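We use cookies to improve your reading experience. Accept | Manage settings

December – Makovbridge Working Papers in Household Studies

3. Table Surfaces and Meal Length in Shared Housing

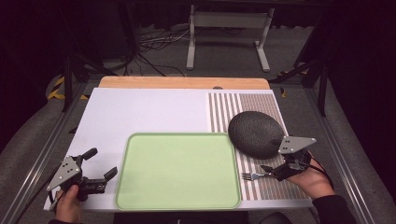

Figure 2. Table scene with a light green tray, a striped mat and a metal fork on a white board.

The study covered 64 adults living in shared housing in Pireck and Homow. Each person kept a meal diary for nine weeks, noting when they sat down, when they got up, and what was on the table under the plate. Diaries with more than four blank evenings were returned and left out of the counts in this section.

Meal length varied more between houses than between people in the same house. In Pireck, where most kitchens have a fixed counter, evening meals were short and often eaten alone. In Homow the kitchens are larger, and residents tended to wait for each other. The difference held when we looked only at people who cooked for themselves.

Trays were linked to shorter meals in both towns. This may say more about where trays are used than about the trays. Many diary entries that mention a tray also mention a bedroom or a sofa – we did not ask for the room, so we could not separate the two. Mats showed no clear link with meal length, but people who used them wrote longer entries and skipped fewer days.

We coded the entries with the Ackah scheme, with one change. The original scheme treats a cleared table and a wiped table as the same state. Our diarists did not, and several houses had written rules about it, so we kept them apart. Two coders worked separately and then compared their sheets. Most disagreements were about snacks eaten standing up, which we decided to count as meals only when the diarist had called them that.

Sign up for our newsletter to receive new papers by email.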